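Rultura Bowl-to-Bin Cell
Training and acceptance package for small cylindrical parts

Supplier: Lachance
Part set: Wusance short cups and rings
Item no. 1460

Overview

The Rultura cell is a table station for one robot arm with a two-finger gripper. The arm takes small hollow parts out of a round feeder and puts them in a blue bin. The package comes with the simulation model of the same cell, and we ask every customer to run the model before the real arm is switched on.

Rules for use

1. Run 468 picks in simulation first. If more than 4 of them fail, please do not go on to the hardware. Correct the grasp points and start the count again from zero.
2. The arm must be fixed to its pedestal, never directly to the table top. Check the base bolts at every change of shift.
3. Keep the floor beside the table free of boxes and tools. The working area should be marked on the floor and the mark should be renewed when it is worn.
4. The fingers come to the parts slowly. Parts in a tight group can push each other, so take the outer one first when it is possible.
5. A part which lies on its side is allowed in the feeder, but it must be counted apart in the log.
6. Stop the arm before any person reaches into the feeder or the bin. A pause in the program is not a stop.
7. Change of part type requires a new risk assessment, also if the new part has the same diameter.

What is included

Round feeder, bin, pedestal, gripper with two fingers, Rallell log software, simulation model, printed rule sheet (26 pages).
The arm itself is ordered separately. The rule sheet was revised in May and replaces the older one, please throw the old one away.

Delivery

The pedestal and the feeder are sent in separate boxes, total weight about 60 kg. Spare fingers are sold in pairs only. 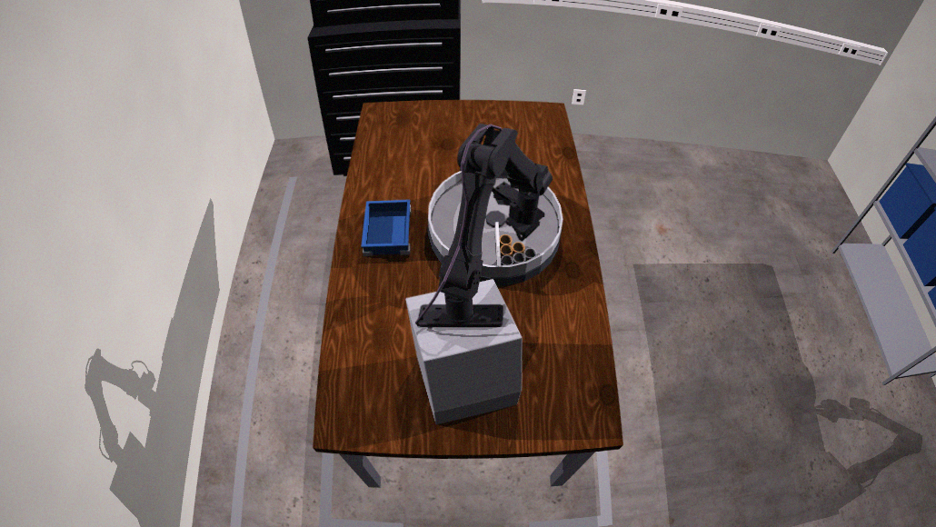
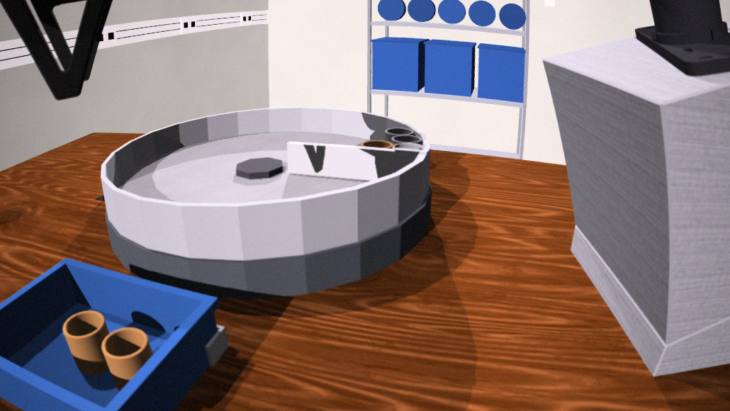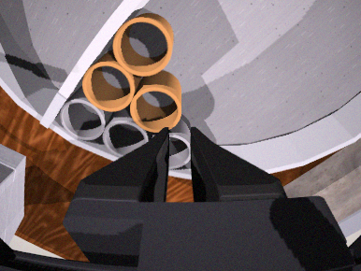 Rultura cell, simulation model. First view: complete station. Second view: feeder and bin. Third view: gripper close to the parts.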